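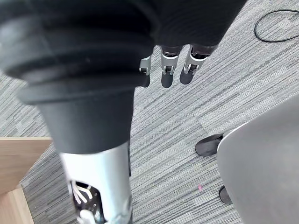
Three fingers, tips to the floor.

Cricket bat care, quick version. Season's nearly on us and half of Kutbridge seconds still have last year's bat in the boot of the car.

Oil first. Raw linseed, not boiled. Teaspoon on a rag, face, edges and toe, keep it off the splice and the stickers. Lay flat overnight, face up. Second coat next day if it looks thirsty. Third coat no, you'll only make it heavy and dead.

If it's got a clear facing sheet on, skip all that. Just do the toe and the back.

Knocking in. Everyone skimps. 5 hours with a proper mallet, in short goes, evenings mostly, garage if you want to stay married. Start soft, build up. Edges at an angle, glancing, so they round off a bit. Never hit them square on and never the very bottom of the toe. I lost count long before 2,000 taps last time and it still wasn't ready. Old ball in a sock works if you've no mallet.
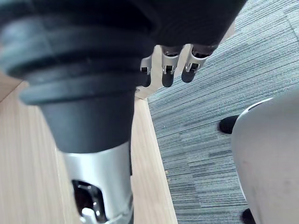 Black ribbed boot and the silver cylinder under it.

Cracks. Hairlines on the face are normal, leave them be. Anything deeper, wood glue worked in with a bit of card, clamp, wipe off the ooze, leave till morning. Then light sanding and tape. I use Stillier fibre tape but any will do, go round it tight and dont overlap much.

Grips. Roll the old one off, or cut it. Talc inside the new one and use a cone. No cone, a carrier bag over the handle top and a lot of swearing. Tape the top edge down or it'll creep.

Storage: not the loft, not the shed, not next to the boiler. Under the bed is fine. Wipe it after wet games and let it dry on its own, no hairdryer. Definately no radiator.
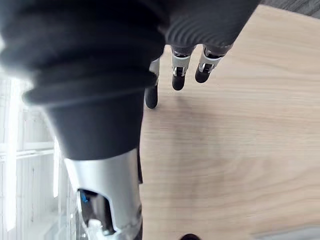 One reader wrote in to say the toe guard should go on before any of this, straight from the shop, and that Shoe Goo round the toe has kept hers dry through 16 league games on a ground like a bog.

Fair enough. Sand the toe first though or it peels.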